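Universidad Técnica de Lamlow
Departamento de Automatización y Robótica
Laboratorio de Manipulación — Guion de la práctica 2
Comparación de pinzas en una celda de dos brazos

Responsables: I-seul Sun y Bheki Visser
Versión revisada el 12 de abril de 2024. Sustituye a la distribuida en octubre.

1. Objeto de la práctica

Se compararán dos juegos de dedos para pinza paralela, denominados en este guion Wullano y Fudau, en tareas de manipulación de vajilla con dos brazos. El estudiante deberá ejecutar los ensayos conforme al protocolo, registrar los resultados y justificar por escrito la elección de un juego de dedos para cada clase de objeto.

No se evalúa la destreza en la teleoperación. La calificación depende de la calidad del registro y de la argumentación.

2. Conocimientos previos

Se dan por conocidos el modelo de contacto puntual con fricción, el concepto de cono de fricción y la calibración entre cámara y efector final. Quien no haya superado el cuestionario de la práctica 1 deberá presentarlo antes de acceder al laboratorio.

3. Descripción de la tarea

La tarea de referencia consiste en trasladar piezas de vajilla entre la mesa y un escurridor. Los vasos se toman con un solo brazo. Los platos admiten dos estrategias: agarre con una sola pinza por el borde, o agarre bimanual por bordes opuestos. En el segundo caso, las dos pinzas y el plato forman una cadena cinemática cerrada, y cualquier error de coordinación entre los brazos se traduce en esfuerzos internos sobre la pieza.

Antes de cada ensayo se comprobará que las pinzas no invaden el volumen del escurridor y que los conductos de cable conservan holgura en todo el recorrido previsto.

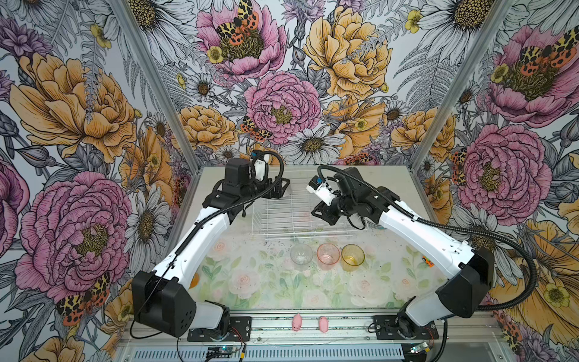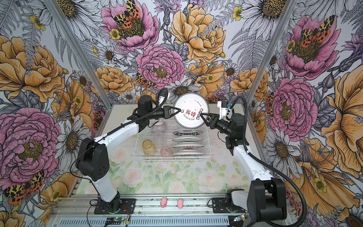
Los dos brazos se montan en el borde delantero de la mesa en las tres configuraciones.
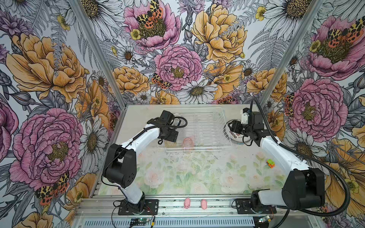 ¿Por qué no basta con aumentar la fuerza de cierre cuando el objeto desliza?

Una fuerza normal mayor amplía la fuerza tangencial admisible, pero también deforma las piezas flexibles y puede fracturar las frágiles. En un agarre bimanual incrementa además los esfuerzos internos debidos al desajuste entre brazos. Conviene revisar primero el punto de contacto, la orientación de los dedos y el material de la yema.

4. Protocolo de ensayo

Cada grupo realizará 108 ensayos, repartidos por igual entre los dos juegos de dedos. El orden se tomará de la hoja de aleatorización y no podrá alterarse, aunque ello obligue a cambiar los dedos con mayor frecuencia.

Cada ensayo comienza con ambos brazos en posición de reposo y dispone de un máximo de 25 segundos. Se considerará éxito la colocación estable de la pieza en el destino, con las pinzas abiertas y retiradas. Si la pieza cae, gira sin control o requiere intervención manual, el ensayo se anotará como fallo y se indicará la causa.

Tras cada cambio de dedos se repetirá la puesta a cero de la apertura. La omisión de este paso invalida la serie completa.

5. Registro de datos

El controlador Jacobs guarda la posición articular, la corriente de los motores y la apertura de cada pinza. El archivo se limita a 3000 muestras por ensayo; alcanzado ese número, la escritura se detiene sin aviso. El estudiante verificará la longitud del archivo antes de iniciar el ensayo siguiente.

La corriente del motor se empleará únicamente como indicador relativo de la fuerza de agarre. Para convertirla en fuerza sería preciso caracterizar la transmisión — operación que corresponde a la práctica siguiente.

6. Seguridad

Queda prohibido introducir las manos en la celda con los motores habilitados. La parada de emergencia se probará al comienzo de la sesión, en presencia del responsable. Los fragmentos de vidrio o cerámica se retirarán con los brazos deshabilitados y con guantes resistentes al corte.

7. Informe

El informe incluirá la tasa de éxito por objeto y por juego de dedos, la clasificación de los fallos y una discusión sobre la conveniencia del agarre bimanual para los platos. Los registros originales se entregarán sin filtrar, junto con el código utilizado en el análisis. Las solicitudes de repetición de una serie se dirigirán a Bheki Visser antes de la entrega.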